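Usia Countertop Compost Unit - Owner's Guide

Section 4: Setting Up and First Fill

Read this section before you plug in the unit. Setting up takes less than half an hour, not counting the time the starter mix needs to rest overnight.

What You Will Need

The base unit and lid
The inner bucket with handle
The charcoal filter, still in its wrapper
The power cord
One pouch of Garnorik starter mix (packed inside the bucket)
400 ml of tap water at room temperature
A damp cloth

Do not use distilled water. If your tap water smells strongly of chlorine, let it stand in an open jug for a few hours first.

4.1 Choosing a Place for the Unit

1. Pick a level surface that can hold the weight of a full bucket. A kitchen counter or a low, sturdy shelf will do.

2. Leave a hand's width of space behind the unit. The warm air vent is at the back and must not be pushed up against a wall, a curtain or a roll of paper towels.

3. Keep the unit out of direct sun and away from the stove. The temperature sensor sits just under the rim and will give a false reading if one side of the housing is heated.

4. Check that the cord reaches the outlet without being stretched. Do not use an extension cord.

Note: The unit makes a low hum while the fan is running and a louder turning sound when the paddle moves. The paddle can move at any hour. If you have an open-plan kitchen next to a bedroom, set Quiet Hours as described in Section 6.

4.2 Fitting the Filter

1. Turn the lid upside down on a towel.

2. Press the two tabs on the filter cover toward each other and lift the cover off.

3. Take the charcoal filter out of its wrapper. Shake it gently over the sink. A little black dust is normal.

4. Place the filter in the lid with the fabric side facing you.

5. Put the cover back and press until both tabs click.

Caution: Never run the unit without the filter. Damp air will reach the fan motor, and damage of this kind is not covered by the warranty.

4.3 Adding the Starter Mix

1. Lift the inner bucket out by its handle. Take out the starter pouch and any packing paper.

2. Check that the paddle at the bottom of the bucket turns freely by hand. It should be stiff but should not catch.

3. Pour the full pouch of starter mix into the bucket. Do this slowly, as the mix is dry and dusty. People with asthma should wear a mask or ask someone else to do it.

4. Add the water in a thin stream, moving the jug around so that all of the mix gets wet.

5. Lower the bucket into the base. Turn it clockwise until the arrow on the rim lines up with the arrow on the housing.

6. Close the lid, plug in the cord and press START. The light blinks green while the mix warms up and turns solid green when the first cycle is done, usually after some 7 hours.

Leave the lid closed overnight. The mix should be dark and crumbly in the morning, with a smell like garden soil. If it is still dry on top, add a few spoonfuls of water and run a second cycle before you put in any food.

4.4 Sorting Your Scraps

Most problems in the first month come from what goes into the bucket. Sort scraps before they reach the unit. It helps to keep a small bowl for food next to the cutting board and a separate bin for wrappers.

You can add:

Fruit and vegetable peel, cut into short pieces
Cooked rice, pasta and bread in small amounts
Coffee grounds and paper filters
Crushed eggshells
Loose tea leaves

Do not add:

Large bones, shells or fruit pits
Cooking oil or fatty liquids
Plastic film, snack bags or produce bags of any sort
Tea bags, unless the maker states that they are plastic-free
Stickers from fruit
Glossy or coated paper

Thin plastic is the most common cause of a jammed paddle. It wraps around the shaft and cannot be pulled out from above. Empty every bag fully over the food bowl, then put the bag in the wrapper bin before you open the lid of the unit.

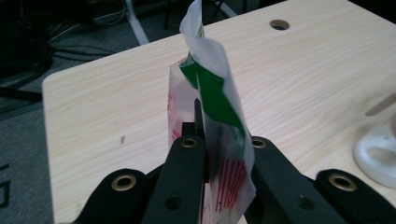
4.5 Daily Use for the First Two Weeks

1. Add no more than 2 cups of scraps a day. The starter mix needs time to build up, and a bucket that is filled too fast will turn sour.

2. Spread the scraps over the surface. Do not press them down.

3. Close the lid until it clicks. The paddle will not move if the lid is open.

4. Look at the contents once a day. They should look moist but should not stick together in a ball when you squeeze a little in a gloved hand.

5. If the contents are too wet, add a handful of torn plain cardboard and skip a day. If they are too dry, add a few spoonfuls of water.

After the first two weeks you can go up to the daily amount printed inside the lid.

Warning: Unplug the unit before you put your hand or any tool into the bucket. The paddle starts without notice.

4.6 Clearing a Jam

A jam is shown by a red light and three short beeps.

1. Unplug the unit and wait one minute.

2. Turn the bucket counterclockwise and lift it out.

3. Tip the contents onto an old newspaper or into a dishpan.

4. Turn the paddle by hand, back and forth, until whatever is caught comes loose. String and plastic film may need to be cut away with blunt-ended scissors.

5. Rinse the shaft with warm water only. Soap will harm the mix when you put it back.

6. Return the contents and refit the bucket. Plug in and press START.

If the red light comes back, do not keep pressing START. The drive belt may have slipped. A replacement belt is sold as Beltia part 2754 and can be fitted at home with a cross-head screwdriver. See Section 9.

4.7 If There Is a Smell

Sour or like vinegar: too much bread, rice or fruit at once. Stop adding scraps for two days and mix in torn cardboard.

Like rotten eggs: the contents are too wet. Run the DRY cycle once, then check again.

Burnt: unplug the unit and check that the rear vent is clear. If the smell continues when you restart, stop using the unit and contact Mudaliar Home Service, using the number on the back cover.

A musty smell in warm weather is often the filter. It lasts for several months in normal use - less in a humid kitchen - and cannot be washed.

4.8 Emptying for the First Time

The bucket is ready to empty when the contents reach the upper line. For most homes this happens in the second month.

1. Stop adding scraps one day ahead.

2. Run one full cycle.

3. Unplug the unit, lift out the bucket and take out the contents down to the lower line. What remains acts as the starter for the next batch, so you do not need to buy another pouch.

4. Wipe the rim and the inside of the lid with a damp cloth. Do not spray water into the base.

5. Let the finished material rest in an open tub for a week before you mix it into potting soil. Use one part to ten parts of soil. It is too strong for seedlings if used by itself.

Section 4 text and testing notes: Yamuna Gowda. Revised in September.

Continue to Section 5: Control Panel and Lights.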